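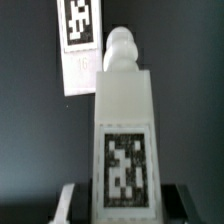
White block with a rounded knob and a marker panel

How to enter a detention report in the Gunn register

These steps cover the entry of a single report of arrest or detention, from first contact to a published record. They apply to new entries only. Merging duplicate records is covered on a separate page.

Before you start

You need an editor account, the intake sheet, and a written note of consent from the person who gave the information. If consent was given by voice, write down the wording used and the time of the call. Do not open a record on the strength of a social media post alone. Save the post, log it in the pending list, and stop there until a second source is found.

Step 1. Search for an existing record

Search by family name, then by given name, then by place of detention. Names carried over from another script often have several spellings, so repeat the search with each one. If a match is found, add to that record. Two people with the same name held in the same facility are entered separately, with the father's name or year of birth in the second name field.

Step 2. Fill in the arrest fields

Enter the date of arrest, the place, and the body that carried it out. Use only what the source said. "Plainclothes officers" is an accepted value, and so is "unknown." If the source gives a range of days, enter the first and last day in the two date fields and leave the single date blank.

The time field takes a 24-hour value. Where the source says "morning" or "after dark," put the phrase in the notes field and leave the time empty. An empty field can be corrected later. A guessed one tends to get copied into letters and press releases, and from there it is hard to remove.

Step 3. Record the place of detention

Each transfer gets its own line. A person taken first to the Hukgate holding center and then moved to a prison has two lines, each with an arrival date and a source. Do not overwrite the first line when the second is known.

Facility names are picked from the list. If a facility is missing, choose "other" and type the name as the source gave it. The list editor at Flallier will add it or match it to an existing name.

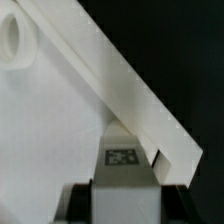 The status field should then be set for the most recent line only. Status values are held, released on bail, released without charge, sentenced, and whereabouts unknown. "Whereabouts unknown" is used when the family has asked at the last known facility and received no answer, or was told the person is not there. Note who asked, where, and on what day.

Step 4. Enter charges and court details

Charges go in as they appear on the paper served. If the family has seen no paper, mark the charge as "reported orally." Do not translate a charge into a plainer term in the charge field; a short explanation can go in the public summary. Case numbers are stored but not published.

Step 5. Grade the sources

Each statement in the record carries a grade from 1 to 3:

1 - a document, or direct contact with the detained person
2 - a family member or lawyer with first-hand knowledge
3 - any other source

A record whose only sources are grade 3 cannot be published. It stays in the pending list for 10 days and is then reviewed by a second editor.

Step 6. Write the public summary

Keep to the order of events: arrest, transfers, charge, present status. Use the past tense and give a date for each event. Leave out home addresses, workplaces of relatives, medical details not cleared by the family, and anything about how the source learned of the arrest. Read the draft back to the family or lawyer where contact is safe, and note that this was done.

Step 7. Submit

Press "Send for review." The record locks until the second editor accepts it or sends it back. Comments appear in the right-hand column and must be answered one by one before the record can be sent again.

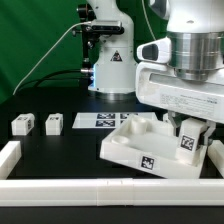 Cliltitz, 28th May

Change to the register: the "released" value has been split in two, as listed under Step 3. The 2,058 existing records keep the old value until an editor opens them. When you open one, choose the new value from the sources on file. If the sources do not say whether bail was paid, leave the old value in place and add a note.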